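Umwood adds a suturing pad kit for robotic practice

Jul 21, 2021

Umwood has started selling its Doolan pad kit to training labs that run their own surgical robots. Until now the pads came only with the company's courses. We asked Morenike Ojo, who teaches robotic skills at the Ternier lab, to put a kit through her usual suturing drill and tell us whether it's worth the order.
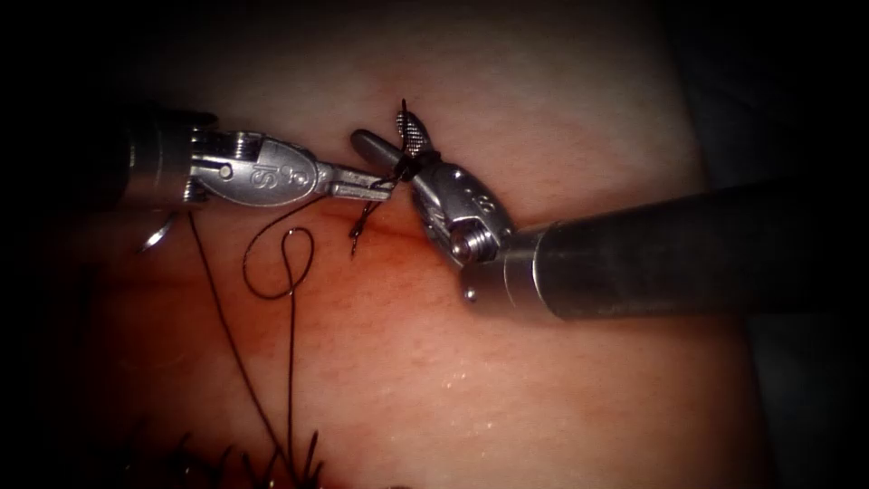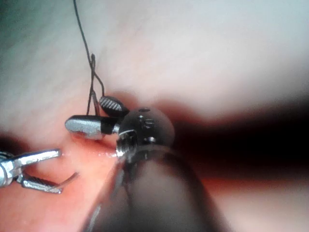

Two instruments, black thread, soft pad.

The kit costs $299 and comes with two pads, a tray to hold them and a printed drill sheet. Needles and thread are not included. Most labs already have them in bulk, but a small program buying its first kit should know that before it orders. Replacement pads are $73 each.

Ojo's main interest was how the pad behaves under a robot. With no feel coming back through the controls, trainees tend to pull too hard on the thread, and a cheap pad will tear along the cut before they learn to stop. She found the Doolan pad held its stitches well as long as the bite was deep enough. Shallow bites pulled through. She thinks that is fair, and close to what she wants a beginner to find out on a pad.

She was less happy with the tray. The clips are stiff and sit on the short sides only, so the middle of the pad can lift when a needle is driven upward. She ended up putting a strip of double-sided tape under it. Umwood told us that a tray with clips on all four sides is due in October and will be sent free to anyone who has bought the current one.

The drill sheet is short and clear. It covers needle handoff, single stitches with an instrument tie, and a running closure. Scoring is left to the instructor. Carleen McPhee, who runs the evening group at Ternier, would have liked a target time for each drill, and says she will keep using her own score card.

We also looked at the Dilov pad last year. It is firmer and lasts longer, but the thread slides through it too easily and the knots seem better than they are. For tying practice Ojo prefers the Doolan. For plain needle driving she would take either one.

Orders go through Umwood's training desk. Labs that took a course this year can ask for the course price on replacement pads, but not on the kit itself.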